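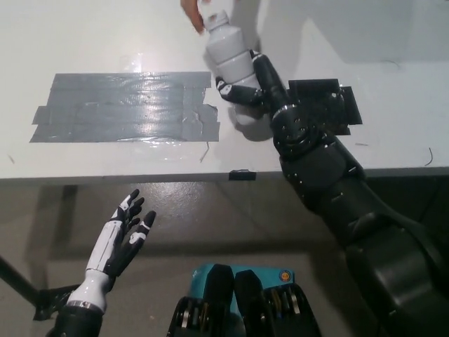 로봇의 오른손과 사람 손 사이에서 흰 병이 오가는 구간. 왼손은 비어 있다.

사람-로봇 물체 전달에서 놓기 시점 라벨링하고 학습하기

이 글은 사람과 양팔 로봇이 병을 주고받는 데이터에서 '놓기 시점'을 라벨링하고, 그 라벨로 작은 분류기를 학습해 기존 모방학습 정책에 붙이는 과정을 정리한 것이다. 방법 자체는 Eliécer Grajales가 Pusum 프로젝트에서 처음 쓴 것이고, 라벨 규칙은 Lucienne Lacroix가 나중에 고쳤다. 여기서는 고친 규칙을 기준으로 설명한다.

최종 수정: 2022년 2월 13일

문제

원격조작으로 모은 시연을 그대로 행동 복제에 넣으면 접근과 파지는 비교적 잘 된다. 전달은 그렇지 않다. 정책이 손을 너무 일찍 펴면 물체가 떨어지고, 너무 늦게 펴면 사람이 물체를 잡아당기게 된다. 우리 로그에서는 늦는 쪽이 훨씬 많았다.

원인은 데이터의 비율에 있다. 시연 하나에서 손을 펴라는 명령이 실제로 바뀌는 구간은 아주 짧고, 나머지는 전부 '잡고 있기' 아니면 '이미 폈음'이다. 손실 함수 입장에서는 전환 구간을 몇 스텝 틀려도 거의 손해가 없다. 그래서 전환 여부만 따로 예측하는 헤드를 두고, 그 출력이 손 명령을 덮어쓰도록 했다.

머리 카메라 영상만으로는 판단이 애매한 경우가 많다. 사람 손가락이 뚜껑 쪽으로 뻗어 있어도 그 손이 병의 무게를 받고 있는지는 영상에 나타나지 않는다. 손가락 모터 전류와 손목 토크를 함께 쓰는 이유가 여기에 있다.

준비물

시연 데이터. 이 글에서는 907개 에피소드를 썼다. 로봇이 주는 경우와 받는 경우가 섞여 있으므로 먼저 방향을 나누어야 한다.
머리 카메라 영상, 양손 관절 위치, 손가락 모터 전류, 손목 토크. 모두 같은 시계로 기록되어 있어야 한다.
라벨 도구. 우리는 Wikier를 쓴다. 영상과 시계열을 한 화면에 놓고 키보드로 구간을 찍을 수 있으면 다른 도구도 된다.
학습 코드. 아래의 설정 이름은 사내 저장소 Arnaud를 기준으로 적었다.

1단계. 시간 맞추기

영상과 전류 신호의 시간 차이를 먼저 확인한다. 손끝으로 테이블을 가볍게 두드리는 동작을 녹화하고, 영상에서 손끝이 닿는 프레임과 전류가 튀는 샘플을 비교하면 된다. 차이가 일정하면 오프셋 하나로 보정한다. 에피소드 안에서 차이가 점점 커지면 기록 노드의 타임스탬프가 수신 시각으로 찍히고 있을 가능성이 높다. 이때는 보정하지 말고 센서 시각으로 다시 추출한다.

10월에 모은 데이터 일부가 이 문제 때문에 통째로 빠졌다. 라벨을 다 찍은 뒤에 발견하면 라벨도 버려야 하니 이 단계는 건너뛰지 않는다.

2단계. 방향 나누기

에피소드의 첫 프레임에서 로봇이 물체를 잡고 있으면 give, 아니면 take로 둔다. 손가락 관절 위치로 자동 분류한 다음 영상으로 훑어본다. 자동 분류가 자주 틀리는 경우는 다음과 같다.

손가락을 반쯤 오므린 채 대기하는 에피소드
시작하자마자 물체를 다른 손으로 옮겨 잡는 에피소드
사람이 물체를 건넸다가 다시 가져가는 에피소드

마지막 경우는 둘로 잘라서 각각 take와 give로 넣는다. 자르는 위치는 양쪽 손이 모두 움직이지 않는 구간의 가운데로 한다.

정지 영상 한 장만 보고 방향을 정하면 안 된다. 맨 위 사진처럼 병의 아래쪽은 로봇 손이 감싸고 사람 손가락은 뚜껑 쪽에 뻗은 장면은 give에서도 take에서도 나온다. 앞뒤 프레임을 돌려 봐야 한다.

3단계. 구간 라벨

give 에피소드에는 라벨을 세 가지 찍는다.

hold: 로봇만 물체를 지지하는 구간
shared: 사람 손이 물체에 닿고, 하중이 옮겨 가는 구간
free: 로봇 손가락이 물체에서 떨어진 이후

처음 규칙에서는 shared의 시작을 '사람 손이 병에 가까워진 때'로 잡았다. 작업자마다 가깝다는 기준이 달라서 편차가 컸다. 지금은 영상에서 접촉이 보이고, 동시에 손목 토크가 대기 상태의 변동 폭을 벗어난 첫 샘플을 시작으로 한다. 사람 손이 병을 가려서 접촉이 보이지 않으면 토크만 쓰고 occluded 표시를 남긴다.

free의 시작은 로봇의 마지막 손가락이 떨어지는 샘플이다. 엄지가 가장 늦게 떨어지는 경우가 많으니 엄지 쪽 전류를 확대해서 본다. 병 몸통에 굴곡이 있으면 손가락이 홈에 걸렸다가 빠지면서 전류가 두 번 튀기도 한다. 두 번째 것을 쓴다.

라벨 품질은 같은 에피소드를 2명이 따로 찍은 뒤 비교한다. shared 시작점이 18샘플 넘게 벌어진 에피소드는 두 사람이 같이 다시 본다. 합의가 안 되면 학습에서 뺀다.

4단계. 입력 만들기

분류기 입력은 물체를 든 손의 신호만 쓴다. 반대쪽 손 신호를 넣어 보았더니 검증 점수는 올랐는데 실제 로봇에서는 나빠졌다. 조작자가 전달할 때 빈손을 일정한 자세로 들어 두는 버릇이 있었고, 모델이 그 자세를 단서로 쓰고 있었다. 빈손을 다른 자세로 두고 시험하면 놓기가 나오지 않았다.

영상은 물체를 든 손목을 중심으로 잘라서 넣는다. 손목 위치는 순기구학으로 구해서 머리 카메라에 투영한다. 전체 영상을 넣으면 테이블에 붙은 테이프나 바닥 같은 배경까지 외우게 된다. 테이프 위치를 바꾸고 나서 성능이 떨어진다면 자르기가 제대로 되고 있는지부터 확인한다.

전류와 토크는 에피소드마다 첫 hold 구간의 평균을 빼서 정규화한다. 물체 무게가 달라도 변화량만 남기기 위해서다.

5단계. 학습

영상은 작은 합성곱 인코더로, 시계열은 1차원 합성곱으로 처리한 뒤 이어 붙인다. 출력은 hold, shared, free 세 클래스다. Arnaud에서는 설정을 다음과 같이 둔다.

task = handover_give
crop_source = wrist_projection
window = 18
class_balance = true
use_opposite_hand = false

class_balance를 끄면 shared가 거의 예측되지 않는다. 반대로 shared 가중치를 손으로 크게 올리면 사람이 병 근처에서 손만 흔들어도 shared가 나온다. 자동 균형값에서 시작하고, 바꿀 때는 접촉 없는 에피소드로 따로 확인한다.

검증 데이터는 에피소드가 아니라 사람 단위로 나눈다. 같은 사람의 손이 양쪽에 들어가면 점수가 좋게 나온다.

6단계. 정책에 붙이기

기존 정책은 그대로 두고 손 명령만 바꾼다. 규칙은 단순하다.

hold가 예측되면 정책의 손 명령을 무시하고 현재 파지를 유지한다.
shared가 예측되면 파지력을 단계적으로 줄인다. 손가락은 아직 펴지 않는다.
shared가 이어지는 동안 손목의 하중이 줄어 기준 아래로 내려가면 손가락을 편다.
free가 예측되면 제어를 정책에 돌려준다.

shared에서 곧바로 손을 펴게 하면 사람이 건드리기만 하고 잡지 않은 경우에 병이 떨어진다. 마지막 판단은 학습된 출력에 맡기지 않고 하중 기준으로 한다.

처음 돌릴 때는 빈 플라스틱 병을 쓰고 팔 속도 제한을 낮춘다. 비상정지 버튼은 물체를 받는 사람이 아닌 다른 사람이 들고 있는다.

결과

늦게 놓는 실패는 눈에 띄게 줄었다. 사람이 병을 당겨야 하는 경우는 주로 병이 크게 기울어진 자세에서 남아 있다. 기울어지면 손목 토크의 변화 방향이 달라지는데, 학습 데이터에는 세운 자세가 많다. 일찍 놓는 실패는 하중 기준을 넣기 전과 후의 차이가 컸고, 분류기를 바꾼 효과는 그보다 작았다.

take 방향에는 같은 방법을 아직 적용하지 않았다. 받는 쪽에서는 하중이 늘어나는 시점과 손가락을 닫아야 하는 시점의 순서가 반대라서 라벨 규칙을 새로 정해야 한다.

자주 생기는 문제

shared와 hold가 빠르게 번갈아 나온다: 출력에 다수결 필터를 건다. 그래도 남으면 전류 신호의 잡음을 확인한다. 손목 케이블이 관절에 눌릴 때도 같은 증상이 나온다.

손가락 하나만 늦게 펴진다: 분류기 문제가 아닌 경우가 많다. 손만 단독으로 펴는 명령을 보내서 같은 증상이 있는지 본다.

잘라낸 영상에서 손이 한쪽으로 치우친다: 머리 카메라의 외부 파라미터가 틀어진 것이다. 보정판으로 다시 맞추고 4단계부터 다시 한다.

라벨 파일이 Wikier에서 열리지 않는다: Trestusska에서 내보낸 예전 형식이면 구간 끝이 빠져 있다. 변환 스크립트는 저장소의 tools 폴더에 있다.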